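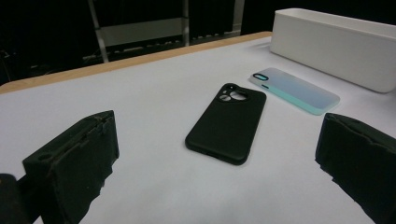
September, just after lunch

Strain gauge day, round two. I've rebonded the half bridge on the Rasero beam and left the old one on the far side for comparison (it still reads, it just wanders whenever the heating kicks in). The new pair balanced first go, which cheered me up no end!

Zero sat at 1630 counts with the pan off. Loaded up in 8 steps and came back down the same way, and the top reading was 3376. Coming down it lags a bit on the middle steps — I think that's the clamp and I'd like to blame it, but I haven't swapped the clamp yet so don't quote me. Left it at full load for 35 minutes and the creep was small enough that I stopped writing it down, sorry.

The Midedent amplifier still hums if its lead runs next to the mains block. Taped the lead along the back of the bench. Please leave it there!

Whoever had the Clutinier logger last, it was set to the slow filter, so my first run was smoothed to mush and I've binned it. The run to use is the second file in the Yurt folder, and the settings are in the header this time.

Still to do: swap the clamp, repeat the down steps, find the good cyanoacrylate (the tube in the drawer has gone solid), and try the beam upside down to see if the lag follows it.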